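Setting Up a Home for Visual Communication: Kitchen, Workshop and Hallway Tips

A household where one or more people sign needs three things from its rooms: a clear line of sight, even light, and a way to get someone's attention from another room. Most houses were laid out for people who call to each other through walls. The changes below are small and can be made one room at a time. They apply equally to a Deaf household, a mixed one, or a hearing family with a child who has started signing.

Sight lines

Stand in the spot where you spend the most time in each room and note which doorways you can see. In a kitchen this is usually the sink or the stove, and both tend to face a wall. A mirror at eye level behind the sink gives a view of the door. Choose a flat mirror. Convex ones cover more area but shrink a person in the doorway to the point where fingerspelling is unreadable.

Open shelving between kitchen and dining area should be kept clear from counter height to about the top of the head. Signing space runs from the waist to just above the head, and a row of cereal boxes removes half of it.

Round tables work better than long ones. At a long table, people on the same side have to lean forward to see each other, and someone in the middle always blocks someone else. If you have a long table, seat the person who signs most at the end. Centerpieces go on the sideboard during meals. So do tall bottles and pitchers.

Light

Hands and face need to be lit from the front or from both sides. A single ceiling fixture directly overhead throws a shadow from the brow onto the eyes and mouth, where a good part of the grammar is. Two lamps at opposite corners of the room, with diffusing shades, are usually enough. Avoid sitting anyone with a bright window behind them in the afternoon. If the table can't be moved, hang a sheer curtain.

Under-cabinet strips should be warm or neutral white and should not flicker when dimmed. Test by waving a pencil quickly beneath the strip. If you see a row of separate pencils, return the strip or run it at full brightness only. Prolonged conversation under a flickering source is tiring for the person reading.

Hallways need a light at each end. A signed question asked from a dark hallway gets no answer.

Backgrounds

Plain, matte backgrounds make signing easier to read, in person and on video calls. Patterned wallpaper, open spice racks and tiled backsplashes with strong grout lines all compete with the hands. The color should contrast with the signer's skin. Navy, gray and black suit lighter skin; pale blue, cream or light gray suit darker skin. The same applies to aprons. A solid-color apron costs little and can be kept by the door of the kitchen for whoever is cooking.

For a regular video call spot, hang fabric behind the chair. Felt, a flat bed sheet or blackout lining will all do. Steps:

1. Fix a cord or a length of dowel to the wall at least 18 inches above the seated person's head.
2. Clip the fabric along its top edge. Space the clips evenly. Wide gaps make the top sag.
3. Steam or iron the fabric before hanging. If that is too much work, weight the bottom hem with washers and leave it overnight.
4. Keep the chair 2 feet or more from the fabric so that shadows fall on the floor.
5. Set the camera at chest height and far enough back that both elbows are in view.

The same fabric can serve as a display surface for printed words, picture cards or letters between calls. Children who are learning to fingerspell do well with a word on the wall that changes every few days.
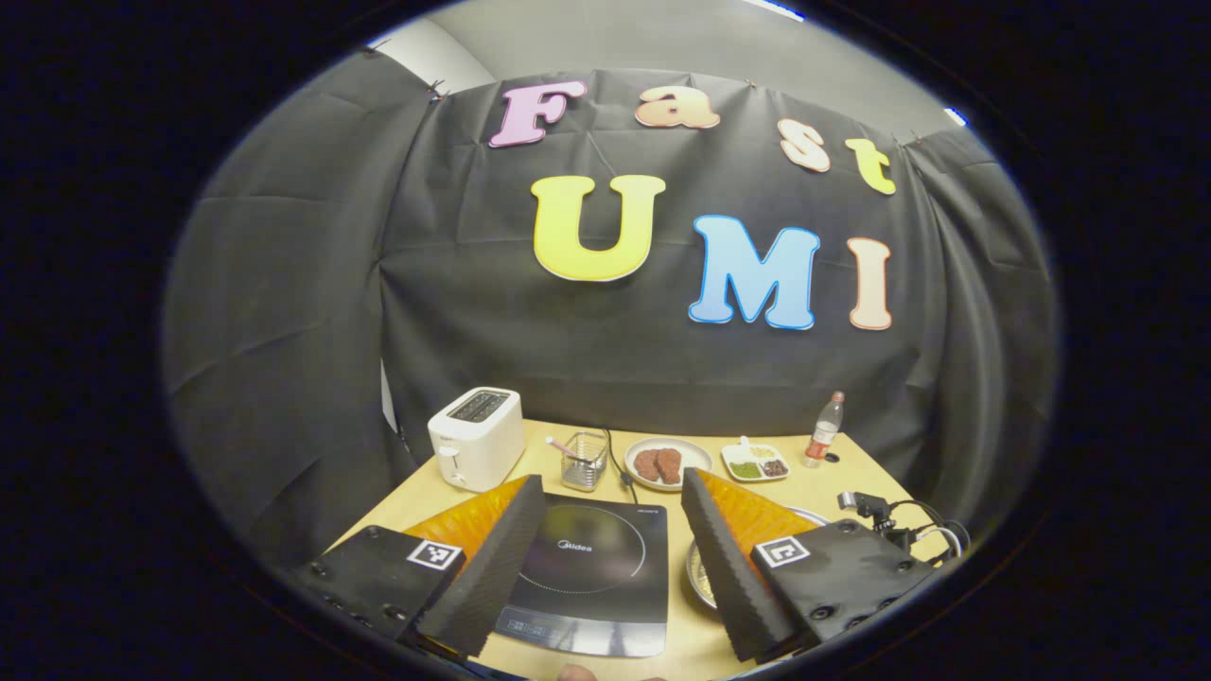
Foam letters pinned to black fabric. Pale colors show up well on a dark backing.

Letters for this purpose should be large enough to read from across the room. Craft foam cuts cleanly with a sharp blade on a mat; scissors leave a stepped edge on curves. Use straight pins pushed in at a shallow angle, and keep them out of reach of small children. Hook-and-loop dots are the safer choice where there is a toddler. Store the letters flat, since foam takes a permanent bend if it is kept rolled.

Getting attention

The usual methods are a wave, a light tap on the shoulder, a stamp on the floor, or a flick of the room light. A stamp works on suspended wooden floors and does nothing on a concrete slab. Tapping the table is fine at meals but should not be used on a work surface where someone is cutting.

For the light, one short off-on is a request for attention. Keep rapid, repeated flicking for emergencies and make sure visitors know the difference. If the wall switch is behind a door or appliance, fit a plug-in lamp with a remote. The Onbridge two-button remote has been reliable in our test kitchen. The Foka is cheaper, but its receiver lost pairing after every power cut.

Doorbell and oven timers can be connected to a lamp through a flashing relay. Put the kitchen timer's lamp on a different wall from the doorbell's lamp, so the position tells you which one has gone off. Smoke and carbon monoxide alarms are a separate matter. Use units made and certified for people with hearing loss, with a strobe and a bed shaker, and do not improvise these from household parts. Test them monthly.

In the workshop

Signing and power tools do not mix. Agree on a rule that nobody signs to a person whose machine is running. The person waiting stands where the operator will see them on looking up, and stays there until the blade has stopped.

Place the bench so that the operator faces the door. Where that isn't possible, mount a mirror or a signal lamp on the wall ahead of the machine, within the normal field of view. Gloves hide handshapes, so take them off for anything longer than yes or no. Dust masks hide the mouth. A clear face shield keeps more of the face visible, but it is no substitute for a respirator where fine dust is present.

A hearing person can tell by sound when a motor is still running down or a compressor has been left on. Wire a pilot light to each stationary tool's circuit, or have an electrician do so. Yu-ting Wan, a reader with a small furniture shop, uses a Doseck switched outlet with a red indicator on every machine and checks the row of lights before leaving in the evening.

Notes and lists

Keep a whiteboard in the kitchen for hearing guests who don't sign. Place it near the table, with a working marker on a string. A board by the back door tends to be used for groceries and nothing else.

Nathalie Simard wrote in January to suggest labeling cupboards with a drawing of the sign beside the English word. Laminated index cards on removable putty hold up to steam better than paper and tape. Start with the cupboards that guests open: glasses, plates, coffee, trash bags.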